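Threads · Home · Latest · Topics · Sign in

2 min read

December 8, 2018

Spent the week looking after the two-arm cell at Dristcombe. The sales sheet says it needs "minimal attention." I'd like to meet whoever wrote that and hand them a hex key.

First job was the cables. The vendor's advice is to leave plenty of slack in the conduit so the arm can reach. Fine, but slack is also what snags. I shortened the loops on the forearm and tied the rest down along the rail.

Then the rail. Both arms sit on one aluminum base, so if one mounting plate loosens, the other arm feels it too. The manual wants those bolts checked every 4,000 cycles. I've been going by October's numbers and I don't trust that interval at all.
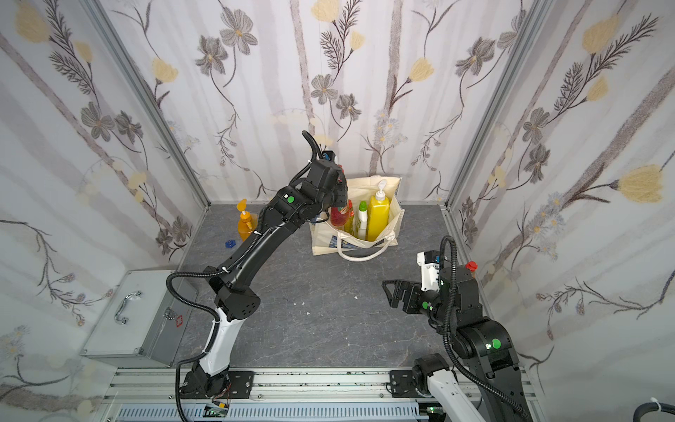

Bags are my usual test after any work on the wrists. Soft sides, tall bottles, a narrow opening. If the zero is off by a hair, a bag will tell you long before a tray of nice square blocks does.

And yes, a green light on a joint means the joint is happy. It says nothing about the fingers. I've seen plenty of green lights over a gripper that was closing crooked.

Speaking of which: finger pads. We're on Flosex pads now, after the last set went shiny. Supposed to last a season. I'll believe it when I've stopped ordering them.

Recalibrating both arms took 73 minutes. The quick start guide says 15. Maybe it does take 15 if you skip the warm-up and never check the second arm against the first.

Someone at the Erkville site swears by the Lapiņa routine, where you home the arms one at a time and let each settle before touching the other. I expected nothing. It did cut down the drift on the right one. Two days of data, so I'm not celebrating.

Still on my list: wipe the floor panel, go through the cable tray, redo the strain relief at the bases. That last one keeps getting put off and it's the one I'd bet on failing next.

Will post the bolt torque numbers once I find a wrench I believe.

Older posts · Newer posts · Back to top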